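About Staltberg

Staltberg folds other people's clothes. We have tried for years to make that sound grander, and the best anyone has managed is "garment care and storage," which went on the sign and fooled no one.

We started with a single room and one client, a small hotel called the Jiang, whose lost-and-found closet had stopped closing. They asked if we could sort it. We sorted it, washed it, folded it, put it in bins and sent a list. The manager called back to say it was the first time she had seen the closet floor. Then she told another hotel.

These days we take in 110 bags in a normal month and 133 in November, when the whole town decides at once that summer is over. Bags come from hotels, a couple of gyms, the Ziltard student residences and a fair number of ordinary households who would like to see their bedroom chair again.

Everything gets folded flat on a table. We use pale tops so that a stray dark sock has nowhere to hide, and plain white bins with a handle slot, one bin to a customer. Sweatpants go leg over leg, then down in thirds, with any piping kept along the outside edge so a pair can be picked out of a stack without pulling the stack over. There are people on staff who hold that halves are better. They are welcome to their opinion and they fold in thirds.
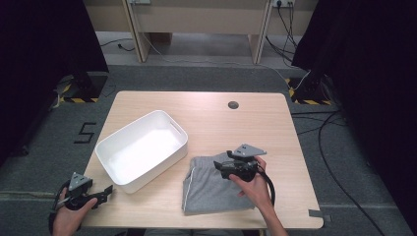

Haiyan Tan
Founder and Head of Folding

Haiyan wrote most of this page and would like it known that the title was a joke on a draft business card, and that 515 cards came back from the printer before she could object. She still has about 40 of them left.

Before Staltberg she spent a long stretch in the returns department at Tatent, a mail-order clothing company, where she learned that a sweater can be folded correctly and still come back smelling of barbecue. She left with a bad shoulder, a good eye for fabric and firm views on hoods (tuck them in, always).

She trains every new folder herself. The first morning is T-shirts – nothing else, just T-shirts – and the afternoon is sweatpants and towels. Fitted sheets wait until the second week, when people have already told their families they have a job.

What we don't do: ironing, alterations, wedding dresses, or anything with a live battery in the pocket. We do check pockets. Coins go in an envelope on top of the bin, and so do notes, which we try not to read.

Drop-off is at the side door until six in the evening. Please tie the bag.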